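Arbeitsplatten und Tische richtig pflegen

Matte, helle Flächen zeigen jeden Fingerabdruck. Für die tägliche Reinigung reichen lauwarmes Wasser, ein Tropfen Spülmittel und ein weiches Tuch. Danach trocken nachwischen - sonst bleiben Schlieren.

Kalkränder mit 200 ml Wasser und vier Esslöffeln Essig lösen, kurz einwirken lassen, abspülen. Auf Marmor und Kalkstein keinen Essig verwenden.

Fett zuerst mit Küchenpapier aufnehmen, dann erst feucht wischen. Scheuermilch und raue Schwämme machen matte Flächen mit der Zeit fleckig glänzend.
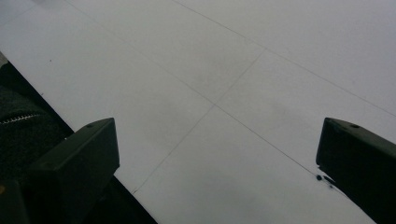 Tinte und Kugelschreiber mit etwas Spiritus abtupfen, vorher an verdeckter Stelle testen. Fugen mit einer alten Zahnbürste reinigen.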